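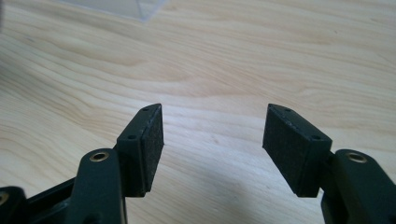

Gripper fingers held open, with textured pads on the inner faces.

The Sallemen code is a set of voluntary rules for work with hand-held grippers. Its 64 clauses cover pads, cables and table layout. Few have been tested in print.

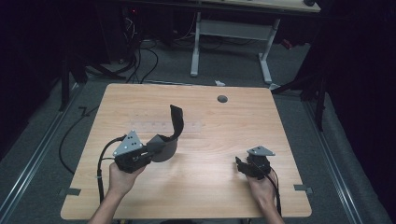

Two grippers in use at a table.

Clause nine asks for worn pads to be changed but never defines "worn". Novau claims 91 per cent of its sites comply, a figure drawn from its own forms.
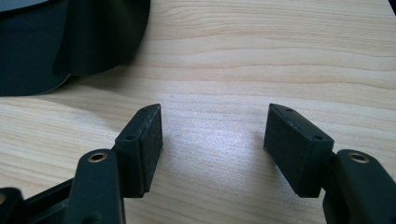

Criticism

Cumatix follows a 200-hour pad limit. No source for the number has been published.

Comments

jb_leeds: Our pads look rough well before 200 hours.
Tilly: Who checks the forms?

We use cookies. By reading on you accept our cookie policy.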